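Acta de la reunión de agosto – Taller compartido Vuseck
Grupo del brazo

Levanta acta: Paraschiva Ene
Asistentes: Paraschiva Ene, Ramiro, Itziar, Fermín, Lola (se marcha en el punto 4)
Excusa su ausencia: Damián
Comienza a las 19:10.

1. Acta anterior

Se aprueba la de julio con una corrección de Fermín. Donde ponía «el brazo ya recoge la mesa» debe poner «el brazo ha recogido un bote una vez». La que suscribe pide que conste que ya lo dijo en julio.

2. Cuentas

Llevamos gastados 586 euros, contando la fuente de alimentación que hubo que comprar dos veces. El presupuesto que aprobamos en primavera era de 400. Ramiro dice que lo que falta es poca cosa. Se le recuerda que la misma frase figura en las actas de mayo y de junio. Quedan pendientes de pago los perfiles de aluminio, que adelantó Itziar de su bolsillo y de los que todavía no ha traído el recibo.

Se acuerda no comprar nada más hasta que el punto 3 tenga una respuesta. Ramiro vota en contra.

3. Estado de la pinza y de la cámara de muñeca

Ramiro informa de que la placa Wilum ya lee la cámara sin cortes y de que los dos dedos cierran en paralelo, o casi. Ha hecho 128 intentos de agarre desde la última reunión y los trae apuntados en una libreta. Salen bien, según su cuenta, algo más de la mitad. Pregunto qué se entiende por salir bien. Responde que el bote se levanta de la mesa. Pregunto si también vuelve a la mesa donde tiene que volver. Responde que eso es otra fase.

Itziar cree que la prueba debería hacerse con botes de pie, que es como están en cualquier cocina. Ramiro prefiere empezar con ellos tumbados, por el ángulo de la muñeca. Fermín opina que, si elegimos la postura que le conviene a la máquina, al final habrá que ir detrás de ella colocándole las cosas, y que para eso las guarda uno mismo. No se llega a un acuerdo.

Sobre el mantel hay también discusión. Lola propone un fondo liso, gris o negro, para que la cámara distinga los bordes. Por una vez estoy con Ramiro: si esto solo funciona sobre cartulina negra no le sirve a nadie que coma en su casa. El mantel de flores se queda.

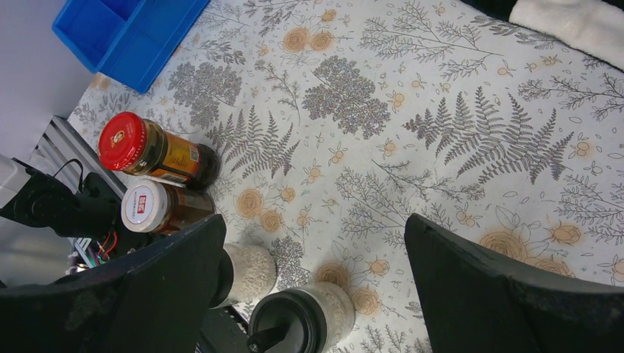 Los recipientes transparentes con tapa son otro asunto. El programa los confunde con el fondo cuando hay poca luz, y Ramiro reconoce que en esos casos ha movido la lámpara a mano entre un intento y otro. Pido que esos intentos se marquen aparte en la libreta. Se acepta, aunque dice que no sabe ya cuáles eran. Fermín pregunta entonces para qué sirve la libreta.

Itziar saca el tema de la fuerza de cierre. Con vidrio no tenemos ningún límite puesto más que el del propio motor, y ella no quiere barrer cristales del suelo del taller. Ramiro calcula que con un tope de corriente bastaría y que son diez líneas de código. Se le pide que las escriba antes de la próxima sesión y que nadie use vidrio hasta entonces.

Cableado: sigue sin recoger. Es la tercera acta en que aparece. Los hilos sueltos junto al soporte acabarán enganchados en la articulación, y entonces hablaremos de la cuarta fuente de alimentación, o de la que toque. Se encarga Fermín, con brida y funda trenzada. Hay funda en el cajón de debajo de la fresadora.

4. Propuesta de Matheson

Lola presenta un correo de la tienda Matheson, que nos ofrece una pinza comercial de segunda mano por 1600 euros. Dice que ahorraría meses. No lo dudo, pero el grupo se montó para construir una, y además el dinero no existe. Votos a favor: uno. En contra: tres. Abstenciones: una (Fermín, que quería saber antes si trae manual).

Lola se marcha a las 20:25 por motivos de horario.

5. Jornada de puertas abiertas de Grarnulthorpe

Nos han pedido una demostración. Ramiro quiere que el brazo meta los botes en una caja delante del público. Mi postura es que con la tasa de acierto que él mismo ha traído vamos a enseñar, sobre todo, cómo se cae un bote – y eso si el cable aguanta. Itziar propone un término medio: mesa montada, brazo encendido, un único bote de plástico y un cartel que explique en qué punto estamos. Se aprueba, con la condición de que el cartel no diga «autónomo». El texto lo redacta Itziar y lo reviso yo.

6. Ruegos y preguntas

Fermín ruega que se devuelva el juego de llaves Allen al panel.

Ramiro pregunta si puede dejar el brazo grabando por la noche. No.

Tareas pendientes:
Tope de corriente en la pinza – Ramiro
Recoger cables – Fermín
Recibo de los perfiles – Itziar
Cartel – Itziar y Paraschiva
Contestar a Matheson – Lola

Se levanta la sesión a las 20:50.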